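I used Prirkuleck to find an apartment in Tallorville, and I'd use it again with one eye open

By Rafia Bugti
October
6 min read
2 comments

Prirkuleck is a rental search service that ranks apartments by what they cost you to live in, including the trip to work. You give it an office address, your working hours and a budget, and it returns listings with a single monthly figure that covers rent, building fees, parking and commuting. I paid for it while moving to Tallorville for a job in the Lockyer office district, and I kept it running until I had signed a lease.

Anyone who has looked for a place near Lockyer knows the problem. The towers closest to the offices advertise a rent that looks possible, then add a charge for the garage, a charge for the gym you won't use and a charge for trash. Farther out the rents drop, but there may be one bus, and it may stop running at seven in the evening. Ordinary listing sites show you the rent and a map and leave the rest to you.

Setup is quick. The app asks where you work, when you have to be there, whether you own a car and how far you're willing to walk to a stop. It also asks whether you work from home on some days, and it adjusts the commuting cost to match. I set mine to full time in the office. You can put in a second office address for a partner or roommate, but I didn't test that part.

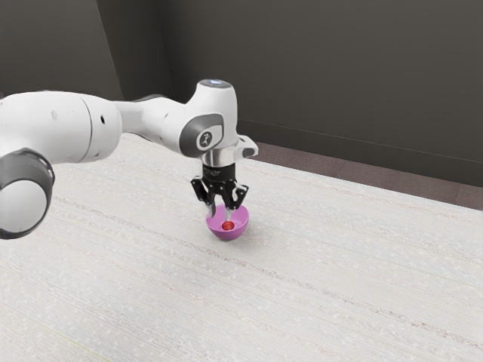 A robot arm's gripper over a bowl with a small red object inside.

The combined figure is the reason to pay for this. A one-bedroom I had starred in Lockyer came up at $2,196 a month once everything was added. A similar apartment in Borside, with a much lower rent, came up at $2,093. I had assumed Borside would save me a lot more than that. With a car, gas and a parking space at the office, most of the savings went away, and I would have spent a good part of every evening on the connector road. I took Borside off my list for that week, then put it back on after I changed the setting from car to bus.

Changing that one setting is worth doing even if you're sure how you'll travel. The order of my results was almost reversed. Several Borside buildings moved to the top and the big towers dropped a long way down. The app keeps both versions if you save them as separate searches, which I recommend, as there's no undo.

The listing pages are plain. You get the photos from the landlord, a cost table and a section called Street Notes. That section covers sidewalks, street lighting, drainage and the nearest grocery store. I found it more useful than the star ratings on other sites. One building I liked had a note saying the sidewalk ends before the bus stop, and when I went to look, it did. You walk the last stretch on gravel next to traffic. There was a fine new office lobby across the road with a fountain in it.

Street Notes are written by users, though, and coverage is uneven. Lockyer is well covered. The older part of Borside has very little, and a few of the notes I found there described a road project that has since been finished. There's no date on a note unless you tap it. I'd like to see the date up front.

Now the weak points. The commute estimates are too kind. Prirkuleck lets you set a time of day, but the bus times it uses are the ones on the schedule. On my trial run from Borside at 8 a.m. the bus was late, and the transfer it promised me had already left. I tried again the next morning and made it with nothing to spare. If you have a strict start time, ride the route yourself before you sign anything.
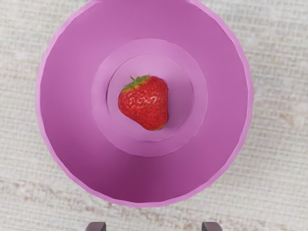
Pink bowl from directly above.

Utilities are the other gap. The combined figure includes water and trash when the landlord reports them, but electricity is an estimate based on floor area. It takes no account of which way the windows face or how old the air conditioning is. Two of the buildings I visited run on backup generators when the grid goes down and bill the tenants for the fuel. Neither charge showed up in the app. I asked support and got a polite answer the next day saying generator billing was "on the list."

Filters could be better too. You can filter by pets, parking, laundry and elevator, but you can't filter out buildings that require a broker, and a lot of the buildings around Lockyer do. I only learned about the broker fee when I called. There's a field for it in the cost table, and it was blank on most of the listings I opened.

The alerts work well. I set one for Borside, bus only, anything under my limit, and it sent a message each time something came up. The good places there go fast when the new hires arrive, and on one of them I was the first caller.

That's the one I took. The rent is $1,323, with no garage fee, and it's a short walk from the stop on a street that has a sidewalk the whole way. My real monthly cost has come in a little above what Prirkuleck predicted, and the difference is all electricity.

Good: combined monthly cost, Street Notes, alerts, saved searches.
Bad: bus times taken straight from the schedule, guesswork on power bills, blank broker fees, undated notes.

If you already know Tallorville and have someone to ask, you can probably do without it. If you're arriving for a job and have only seen the towers in a brochure, pay for a month, run every search twice — once with a car and once without — and cancel when you have your keys. Canceling is under Account, then Plan, at the bottom of the page.

14 shares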